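Covbridge Neighbors Help Board
Schools and Health

Does a flu shot clinic at school need a new consent form every year? 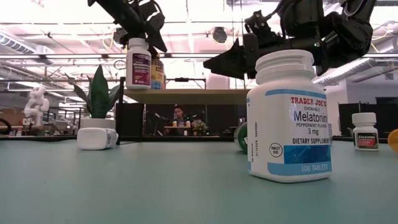

Posted by Escobedo, 28 February 2024

My daughter moved up to the middle school in January and I just found out they run a flu shot clinic right in the gym, which I think is fantastic! No driving across town, no waiting room, back in class in minutes. I signed a form at her old elementary school last fall, but she was home sick that day and never got the shot. Does that form follow her to the new building, or do I start over? The office sent me to the district website and the page there is 56 screens of policy - I gave up somewhere in the part about bus routes. Also, can I be there with her? She's fine with needles but likes company.

movine_mom

Start over, but it's easy! I went through this with my son. Our district treats each clinic as its own thing, so the old form only covered the old date. The new one is two pages and you can do it on your phone. Have your insurance card handy, and fill in the allergy section even if the answer is "none", or it comes right back to you (mine did, twice). They took 78 kids the morning my son went and he was done before second period. He loved the sticker more than he'd admit.

On being there with her, yes at our school, but you check in at the front desk first and bring ID. Ask yours, it may be different.

Hultetti

I love that more schools are doing this. One thing to add to the answer above - call the school nurse and skip the front office. The nurse has the actual clinic list and can tell you whether there's another date this season. Late winter clinics are smaller and some buildings don't hold one at all. If yours doesn't, the county walk-in is great, open until 9 in the evening when I went.

Bring her shot record if you have it. The old school should send it over, but ours took weeks.

ridge_runner56

pretty sure its every year. my kids school does covid ones too, same table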